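Do You Need a $399 Desk?
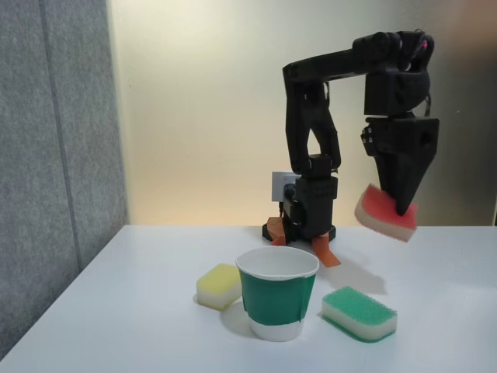

April is when the desk ads start. I don't know why it's April, but my inbox fills up with them every year, and this time the one getting all the attention is the Jornodeck. It costs $399 before shipping, it goes up and down, and according to the sales page it will change how you work. Several of you wrote in to ask whether it's worth it. My short answer is that I doubt it, and the longer answer follows.

Start with the claims. The page says owners feel "up to 2 times more focused." More focused than what? I went looking for a source and found a footnote, and the footnote led to a survey of people who had already bought the desk. If I had just spent $399 on a piece of furniture and then spent an evening putting it together, I'd tell you I felt focused too. There's no comparison with people who kept their old desks, or with people who stood up now and then and walked to the kitchen.

Then there's the top. The company calls it a "wellness surface." I read that part three times and still can't tell you what it means. When I wrote to ask, I got a friendly reply that repeated the phrase and offered me a discount code.

Gendance sells a cheaper version with a hand crank, and I like it a little better, mostly for having fewer parts that can quit on you. But its page makes the same sort of promises, and I trust them about as much. The crank is also slow. I tried one in the Moynihan showroom and by the time I had the thing at standing height I was ready to sit down again. The salesperson told me people get used to it. Maybe they do. I've also known people to get used to a treadmill by hanging shirts on it.

What bothers me most is the warranty. Jornodeck advertises 5 years, in big type, and the small type says that covers the legs. The motor and the control box get 2. Those are the pieces most likely to go wrong, and the page doesn't list a price for replacing either one. I asked about that as well and haven't heard back.

I don't want to sound like I'm against standing up. Changing position during the day seems sensible, and if your back hurts, talk to someone who knows about backs and do what they tell you. Some of you have written to say you love your standing desk and use it daily, and I believe you. I'd only point out that the readers who gave up on theirs don't tend to write. I see those desks in the secondhand listings, described as "barely used," usually for a lot less than they cost new.

So look there first. If you want to test the idea for nothing, put a sturdy box on the table you already own, set your laptop on it, and work that way for a couple of weeks. Check that your elbows are at a comfortable height. If you're still doing it at the end, go shopping, and bring a tape measure.

One more thing for those asking about the Drosness chair, which sells for $500 and is now being bundled with the Jornodeck. I haven't sat in it. I did notice that the bundle price is the two regular prices added together, with a free mouse pad. Next issue I'll get to the lamps, and to the question several of you sent in about cable trays.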